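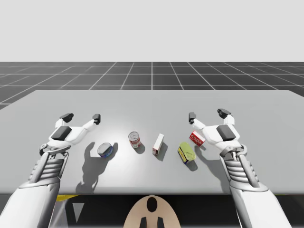 Figure 5.1 Cans and boxes on a table, a computer-rendered view.

Chapter 5
Keeping Food: Cans, Boxes and the Long Shelf

Open your kitchen cupboard and pick out the oldest thing in it. Go on, the book will wait! In my house it was a can of chickpeas that had moved with us twice, and when I finally opened it the chickpeas were perfectly good on toast. I still find that amazing. A bean is a living seed, full of water once it's cooked, and every mould and bacterium in the neighbourhood would love a share of it. Left in a bowl on the bench it would be sour in a couple of days.

This chapter is about how we hold those organisms back. In Chapter 4 you met them as a group and learned what they need to grow: water, warmth, food and, for many of them, oxygen. Every method of preserving food takes away at least one of these, or kills the organisms outright and then keeps new ones from getting in. Salting and drying deal with the water. Chilling deals with the warmth. Pickling changes the acidity, a fifth factor we left out of Chapter 4 on purpose so we could give it a proper run in Section 5.3.

Canning does two jobs at once, heating the food and sealing it. The sealed can goes into a large pressure cooker called a retort, where the steam is well above the boiling point of water at sea level. The extra heat matters for low-acid foods such as beans, fish and meat, and you'll see why when we get to spores, the tough resting form that some bacteria can take. Spores are wonderful things to study and terrible things to leave in a can of soup.

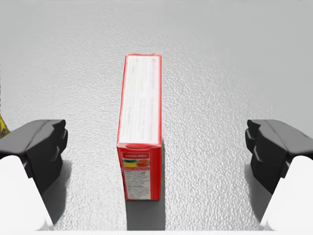

Dry foods are a different story, and a much older one. Rice, pasta, crackers and breakfast cereal keep well in nothing stronger than cardboard, often with a thin bag inside, and the reason is that there is so little free water in them. Food scientists call this low water activity. It isn't quite the same as being dry to the touch (honey is sticky and wet, and its water activity is low too), and telling the two ideas apart is one of the most useful skills you'll pick up in this unit.

For the case study we go to Coltora, a farming town where the Ellberg cannery once put through more than 3000 cans of peaches in a shift. Leandro Bravo started on the sorting line there at 19 and kept a notebook of every batch that came back swollen, with the date, the retort number and what the fruit smelled like. His notes are reprinted in Section 5.4. They're messy and funny, and they are real science: he spotted a faulty seam roller before the engineers did.

Before you read on

Write down what you think each of these words means, then check your answers as you meet them in the chapter: retort, spore, seam, headspace, water activity, shelf life.

Set up Activity 5A now, as it needs time. You'll want slices of the same loaf, some salt, some vinegar and a set of clear bags that seal. Keep the bags closed once the bread is inside, even when it gets interesting.

5.1 What spoils, and how fast

Food spoils in three main ways. Microbes grow in it, its own enzymes keep working, and oxygen in the air reacts with its fats and colours.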